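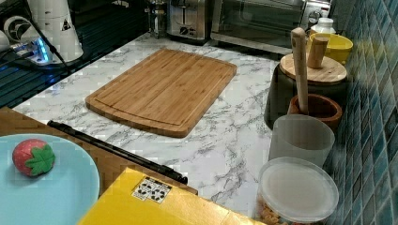 Counter layout, unit 15, photographed in December by Naa Lamptey. The unit has one marble-patterned worktop for prep and small appliances. Views are grouped by area.

**Board position**

The bamboo board stays mid-counter, groove side up. Dry goods and utensils go along the tile.
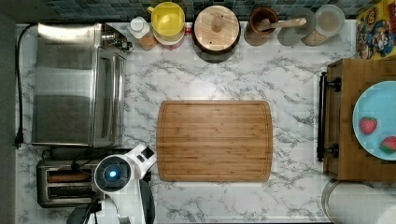 *Board and back row from directly above, with a steel appliance at left.*

**Toasting side**

The two-slot toaster shares the left side with the toaster oven. Both have steel housings, so fingerprints show; wipe along the grain. One slice of play bread is kept for layout checks, and

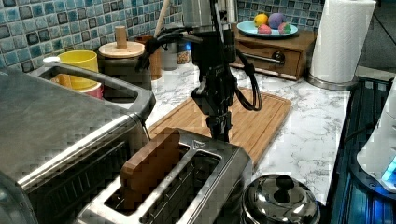 the remaining play food goes on a plate. Cosmin Buzatu's layout sheet, no. 1619, lists the play pieces separately from the real utensils.

**Overhead view**
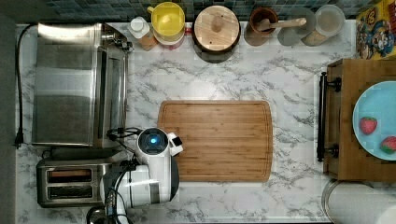 ## Related sheets

- 3273: backsplash tile
- 100: storage jars and lids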